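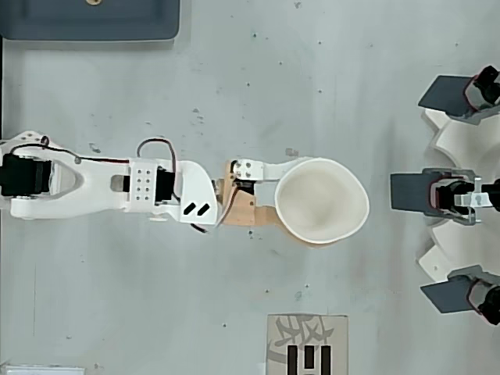
What Happens to a Borrowed Book: My Term Project

Filed under: Student Work, Humanities
4 min read

I picked library returns as my topic back in May, mostly as I'd just paid off a very embarrassing fine and wanted to know if everyone else was as hopeless as me (spoiler: pretty much!). My plan was to ask students at my college how they borrow books, how late they bring them back, and what would get them to do it on time.

I handed out a paper survey at lunch and got 116 back, which was way more than I'd hoped for. I left out 11 that were blank or had drawings all over them. Some of the drawings were great, though.

My favourite question was "Where is your library book right now?" Under the bed was a popular answer, and so was "at my nan's". One person wrote a whole paragraph about a car boot. I'd also asked whether fines work, and people got quite heated about it. Plenty said a fine made them stay away from the library altogether, which is how I'd behaved too, so I felt a bit seen.

If I did it again I'd fix question 4. I wrote "recently" without saying what I meant, and the answers ran from yesterday to primary school. I'd also ask the librarians, who I was too shy to bother.

My survey sheet and tally pages are in the appendix.

Edin Gashi

Back to top | Contact the student projects page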